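Portes ouvertes chez Plisden, samedi 29 janvier

Quel plaisir, ces ateliers ! On m'avait parlé de la maison Plisden pour ses petits objets de table, et j'y suis allé pour deux heures qui ont filé sans que je regarde ma montre. Le bâtiment est au bout de la rue Gristen, derrière l'ancien dépôt, et l'on entre directement dans la salle d'essai, toute claire, où Igor Oravec accueille les visiteurs. Il commence par les surfaces – oui, les surfaces ! – et il en parle si bien qu'on se penche dessus comme sur un tableau.
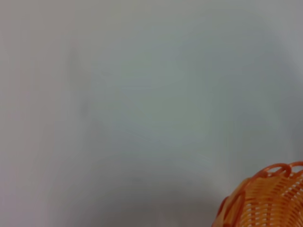 Du blanc, du gris pâle, une ombre douce : la salle d'essai vue de tout près.

On passe ensuite aux corbeilles, ma partie préférée. Le catalogue compte 177 modèles, et il en sort presque 3 000 pièces chaque année. J'ai eu un coup de cœur pour une corbeille ovale orange, peu profonde, avec un bord tout en boucles qui se chevauchent et une bande plus foncée au fond. Sur la table blanche, la couleur éclate ! Un cube bleu-vert, brillant et un peu translucide, lui donnait la réplique, et j'aurais volontiers emporté les deux (ils ne vendent rien sur place, hélas).
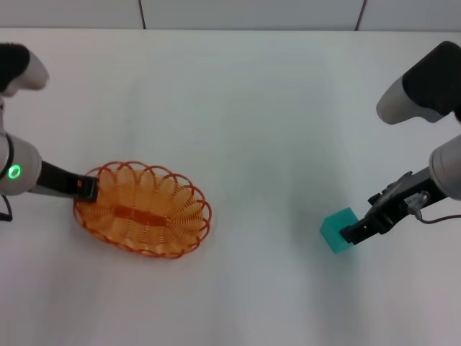
Vilém Holub trouve ce genre de bord ravissant mais pénible à dépoussiérer, et préfère de loin les corbeilles lisses de chez Krajčí. Je lui laisse les lisses ! Dans la cour, on servait une soupe de potiron très poivrée, et j'ai feuilleté les anciens catalogues avant de reprendre le bus. La prochaine visite est prévue en septembre, sur inscription à l'accueil.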